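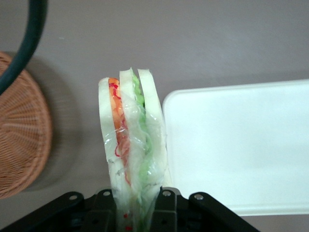 One parent wrote to the school office in June that her son had started asking for the bus schedule at breakfast, and that she had not expected a vocational school to be the place where he learned to plan his own day. Letters of this kind reach Montecinos School of Food and Hospitality every year, and the faculty reads them with care.

About Montecinos

Montecinos School of Food and Hospitality is an independent school in Mirkberg offering full-time and evening programs in food preparation, catering service and small business management. The school was founded by the Clarkar Foundation to give residents of the Mirkberg valley a path into skilled work close to home. It remains a nonprofit institution governed by its own board.

Enrollment for the current year stands at 709 students. Most live within 26 miles of campus, and over half attend in the evening while holding a job during the day.

Our Programs

The school offers 14 certificate programs. The full-time certificate takes one year to complete. Evening students may spread the same coursework over two years and may change from one schedule to the other at the end of any term.

Every student, whatever the program, completes the core courses in food safety, kitchen math and workplace writing. Students in the catering track also study menu costing, purchasing and event planning. Those in the business track prepare a full operating budget, which is reviewed by a faculty panel before the certificate is awarded.

Work Placement

Each full-time student completes a placement of four weeks with a local employer. Our longest-standing partner is Grurkano, a catering firm that supplies offices and hospitals across the valley. Placement students are supervised on site and meet with their faculty advisor once a week. Evening students who already work in the field may ask to have that experience counted toward this requirement.

Campus and Facilities

The main building on Clarkar Street houses the teaching kitchens, the lecture rooms and the library. Parking is available behind the building after 5 p.m. The student cafe is run by second-term classes and is open to the public at lunchtime during the school year. All entrances on the street side are accessible by ramp.

Admissions

Applications are accepted throughout the year. Applicants must be at least 16 years of age and are asked to attend a short interview. No prior kitchen experience is required. Tuition assistance is available through the Clarkar Foundation, and forms may be collected from the admissions office on the ground floor.

Page last reviewed: 2025-07-28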